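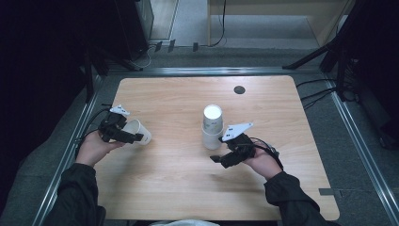
I have become a person with opinions about paper cups. I didn't plan on it. It started last November when I signed up to run the drinks table for our neighborhood swap day, and it has been creeping up on me ever since, and now there's a whole shelf in my hall closet that my sister calls "the cup situation."

So, a bit of background. The first year I bought whatever was cheapest, a sleeve of 1000 from a restaurant supply place out past Dumden, and I thought I was being so clever. A thousand cups! I would never need another cup! What I had bought was a thousand cups that were all best friends and refused to be separated. You know how it goes. There's a line of people, somebody wants cider, you grab the top cup and get four. You pinch the rim and pull and now you have a dented cup in one hand and three still stuck together in the other.

I've tried a lot of things since then. I'm going to put them all down here so I can stop explaining them over the phone to Charmaine Joubert, who is doing the drinks this year and has called me twice already (hi Charmaine, it's fine, call any time, I like it).

The twist. Hold the bottom cup, take the rim of the top one, give it a little quarter turn and then lift. If you pull straight up you're fighting a vacuum. If you twist, the air gets in and it just comes. I do it without thinking now, and I did it at a birthday party in front of a bunch of first graders who were more impressed than anyone has been with me in years.

Laying one on its side. If I've got a cup that's been squashed into an oval, I tip it over on the table and roll it a bit under my palm, very lightly, and it mostly goes round again. Mostly. Don't try it with the really thin ones, they get a crease and then they leak down your sleeve.

Short stacks. This is the big one. I used to put the whole tower out, 53 high or whatever it was, and it leaned, and then it went over, usually into the lemonade. Now I set out little stacks, two or three cups to a stack, spread along the table. Yes, you have to keep topping them up. But people take one and move on, and when a kid knocks a stack over you've lost two cups and not the whole afternoon.

Up or down? OK, this is where Angus Haldane and I part ways. Angus did the coffee end of the table last year and he is firmly a mouth-down man. Dust, he says. Flies. And he has a point about the flies. But I'm mouth-up, always have been, because mouth-up you can see right away if there's something in there, and you can pour without picking the thing up at all. Also when you stack mouth-down people put their whole palm over the bottom and then flip it and their fingers go everywhere, including inside. We never settled it. We did his end his way and my end my way and I noticed a lot of people wandering over to my end, but that may have been the cookies.

Now the cups themselves. After the Great Sticking I switched to Hesar, the plain white ones, and they were good! Nice stiff rim, they come apart like they want to. Then the store stopped carrying them and I went over to Brestine, which are a bit softer and feel warmer in the hand, and I can't decide if I like that. For hot drinks I double them up, one inside the other, and skip the cardboard sleeves completely. It uses more cups, I know, I know. But the sleeves slide off, and I have seen a man lose an entire cocoa that way — just standing there holding the sleeve.

A word on tables, too. A light wood top is lovely to look at and a pain for white cups, in my opinion. Everything's pale and by four o'clock I've reached for one that was further away than I thought. A dark cloth fixes it. I have a navy one with a burn mark in the corner that goes under the napkins. Rounded corners are a yes, though. My hip can tell you all about the old table at the hall, which had the other kind.

What else. Oh, storage! Don't take them out of the plastic until the day. I did that once, thinking I'd get ahead, and they sat in the garage next to the paint and everything tasted like primer. The closet is fine. Top shelf, on their sides, open end against the wall, and nothing heavy on top. I've got 7 sleeves up there right now, which Charmaine is welcome to, and I'll bring the navy cloth over as well if somebody reminds me.

If anyone knows where to find the Hesar ones locally, please tell me. I heard the Valdebenito store might have them in the back aisle with the picnic stuff, but I drove over and it was all plates.

Posted 2004-09-14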